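Notes for my reading night talk, 22 Jun 2022

Okay, breathe. Start with the kitchen floor story (me and my daughter, one library book, both of us crying by page 2). Wait for the laugh. If there isn't one, keep going anyway!

Then the part about how long I took to ask the school for testing. I thought she was just tired. I told everyone she was just tired.

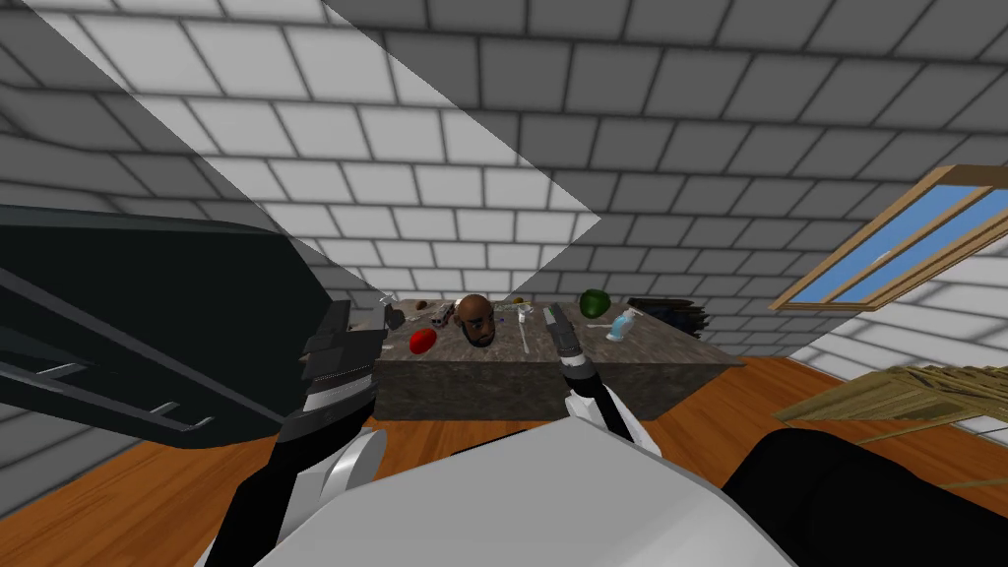 Zutberg Parents' Reading Club

Next, audiobooks. She listened to 92 of them in a year, mostly in the car, and I used to feel like that was cheating. Say this slowly, a lot of people in the room feel the same way.

Mention the April meeting with her teacher, when I brought a folder and forgot every single thing in it. Bring the folder, hold it up.

Spelling lists: we dropped from twenty words to eight and dinner got so much quieter (skip this if I'm running long).

Finish with the note she left on the fridge, "gon to the pul." Read it out loud, then take questions.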